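Maurya Residents' Board: Kitchens and Shared Spaces
Topic: Draft rules for the shared kitchen, second reading

D. Singhal (moderator)
The draft circulated in January drew 38 written responses. Most concern two matters: quiet hours and the storage of utensils. Members are asked to confine their remarks to these sections.
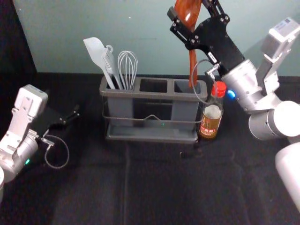

Does the draft apply to guests who cook with a resident?
Guests are covered by section four, and the resident who invited them answers for any breach.

mradwan
I support the storage section. Under the present rules, tools left in drawers are treated as abandoned property after 60 days, a period that serves no purpose. The draft asks that common utensils be kept upright on the counter and that private ones be taken back to the apartment.
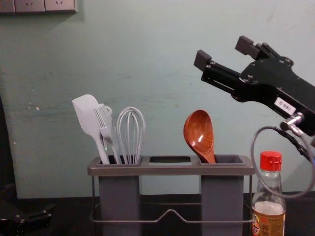 Darcy Whitelaw
I must object to the second part of that. The residents of Trerell House adopted the same rule and withdrew it within one season. Older members found the daily carrying a burden.

mradwan
The Trerell kitchen is two floors below its apartments. Ours is on the same landing. I do not consider the cases comparable.

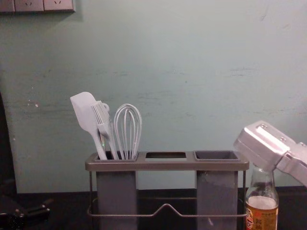
Utensil holder on the counter.

Naveen_Dwivedi
I would ask that quiet hours begin at 10 p.m. and not at 9 p.m. as drafted. Several of us return from the Lutov shift after eight and have yet to eat.

Darcy Whitelaw
Agreed as to the hour. I maintain my objection on storage and request a separate vote.

D. Singhal (moderator)
The request is in order. The two sections will be put to members separately. Of 87 eligible households, 49 must vote for either result to stand. 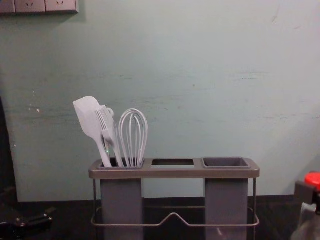 Notice of Vote

Ballots are to be returned to the ground floor office by 6 p.m. on the closing day. Proxy forms must bear the signatures of both parties.

msachdeva
Kindly confirm whether households that share a lease receive one ballot or two.

D. Singhal (moderator)
One ballot per lease.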